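Most of what I've been up to this winter is software, which doesn't hang well on a wall, so this gallery is a bit lopsided – loads of words and a single picture a fair way down. Sorry to anyone who came for the eye candy! If you've wandered in from the Pernosham newsletter, hello, and the short version is that I write the tools that turn hand-held gripper recordings of everyday chores into something a robot policy can learn from. The package is called Pastel. It started as one script on my laptop and now it has a settings page, which makes me feel terribly grown up.

## What Pastel does all day

A recording comes in as video from each gripper, plus whatever the motion sensors had to say, plus how open the fingers were at each moment. Those streams all keep their own time. Pastel lines them up, works out where each gripper was in the room, chops the lot into short pieces and hands them to training.

I thought the training would be the hard bit. Most of my year has gone into the lining up.

## Clocks, clocks, clocks

Our first approach was to trust the timestamps. They looked lovely. Then Irfan Oei overlaid the left and right streams from a towel fold and the two hands were out of step by 124 milliseconds, which is heaps when one hand is letting go and the other is meant to have caught hold already. The policy trained on that stuff would open its left fingers early, every single time, and drop the towel with total confidence.

What we do now is dead simple. Before each take you tap the two grippers together, Pastel looks for the knock in both motion traces, and shifts one stream to match. Another tap at the end tells us how far the clocks wandered in between. If the drift is more than a frame we stretch the shorter stream to fit. I fought against the second tap for ages (people forget it, I forget it) and Irfan was right and I was wrong, and he's allowed to have that in writing.

## Where on earth is the gripper?

Working out position from the gripper's own camera goes beautifully in a room with plenty to look at. Posters, bookshelves, a busy kitchen bench – the tracker loves all of it. Point it at a blank white wall and it gets vague, then it gets creative. My favourite failure is still the one where the right hand left the building, sailed off through the ceiling and came back down in time to put away a shirt.

Two changes helped. The first was making the tracker admit when it was lost: it used to fill the gaps with a guess, and the guess looked exactly as respectable as the real thing. Now every pose carries a confidence score and anything poor gets dropped or flagged. The second was building the map of the room backwards as well as forwards through the take, then merging the two. Zerrin Keskin wrote the merge over a long weekend and I understand nearly all of it. It takes longer to run, but we do it overnight and there's fresh data with the morning coffee.

## Cloth is a menace

Everything I've said so far is easier with mugs. A mug is the same mug from the start of the take to the end. Cloth changes shape if you breathe on it, it hides its own corners, and half the time it hangs right in front of the camera you're trying to track with. Jeans and jackets are the worst for us because the fabric is heavy, and a fold that looks done will slowly open up again once you let go.

I went to a proper home to watch garments being handled with the grippers, having spent too long staring at plots, and came away with a page of notes and a new respect for people who fold for a living.
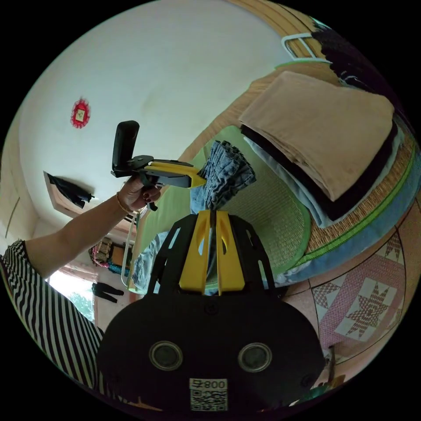 Anyway, the thing I scribbled down first was how much of the work happens up in the air. I'd written the segmenter as though every garment lived flat on a surface: reach, pinch, lift, place, next. People don't do that at all. They pinch and lift and then hover, giving things a shake, turning a wrist, having a think. My code saw all the hovering as idle time and was trimming it out, so the policy was being taught that clothes leap from crumpled to folded with nothing in the middle. No wonder it was struggling!

So the segmenter got rewritten. It used to cut whenever a hand slowed down. It now cuts on changes in grip, and it looks at both hands together before deciding anything, so a hand that's holding still while the other one works counts as busy. We reran 900 old takes through it and got back a whole lot of in-the-air handling we'd been throwing in the bin. Sutrisno Menon retrained on the new cut and the folds are neater. Sleeves are still rubbish.

## The planner, briefly

On the robot side there's a small planner called Tambunan that sits between the policy and the arms. The policy suggests where the hands should go over the next little while, and Tambunan checks that the arms can get there without bumping each other. If they can't, it nudges the path or slows one arm down.

We went through 3 versions of the nudging. Version one was so polite that both arms waited for each other forever. Version two let the right arm win every argument, and it took us far too long to work out why everything drifted left. The current one gives priority to whichever hand is holding something, and if both are, to the one that grabbed first. Teodoro Malabanan suggested that from the way he and his brother carry furniture.

## Bits and bobs for people using Pastel

- The viewer opens both hands side by side by default now. Press the space bar to pause, same as everything else in the world.
- Flagged poses show up in orange on the timeline. Please don't just delete them, send me a few first.
- Exports to Fultix work again. That was a naming mix-up on my end.
- If your take has no opening tap, Pastel will refuse it. You can override this in the settings, and I'll be a little sad.
- Anything over 4 minutes gets split on import. I'd like to lift that limit but the merge step eats memory like chips.

Next on my list is getting the tracker to cope when fabric covers most of the view. Ayana Berhe has a branch that masks out whatever is moving with the fingers before looking for landmarks, and the early runs are pretty promising. She reckons it'll be in by September. I've promised her a test set of the ugliest takes we own, so if you've got a recording where everything went sideways, send it over and tell me what garment it was.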